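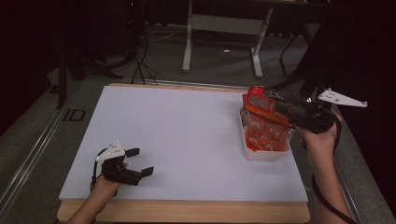
Orange packet with the red top, held over the white board.

22nd September

Seal day, and a really good one! The Witico sealer has finally settled down. Jaw at 158 degrees, same film roll we opened in May, and the edges came out flat all the way across – no puckering at the corners. At 150 I could still peel them apart with a thumbnail.

Peel strips from the first roll are in the Gondal tin, second roll in the envelope taped to the lid. Please don't mix them, the films look identical and I forgot to write on the first few.
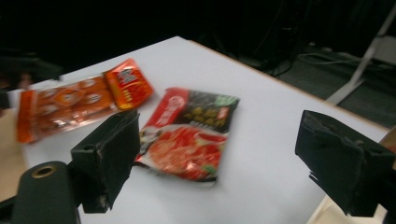 Words and pictures: the packaging bench, Skulum workshop

Dye test next. Put 22 pouches through with blue dye along the inside seam, left them on blotting paper over lunch and found one weak spot, right by the tear notch. I love this test, it's so cheap and the leak draws itself for you. Moved the notch 2 mm up on the template and will cut a new set tomorrow.

Counter on the sealer reads 419, so the PTFE tape wants changing before it gets to 500. Datau sent the thinner sort last time and it wrinkled. Ask for the old one.

To do: order blotting paper (packs of 200), try 155 with a longer dwell, wipe the jaws while they're still warm.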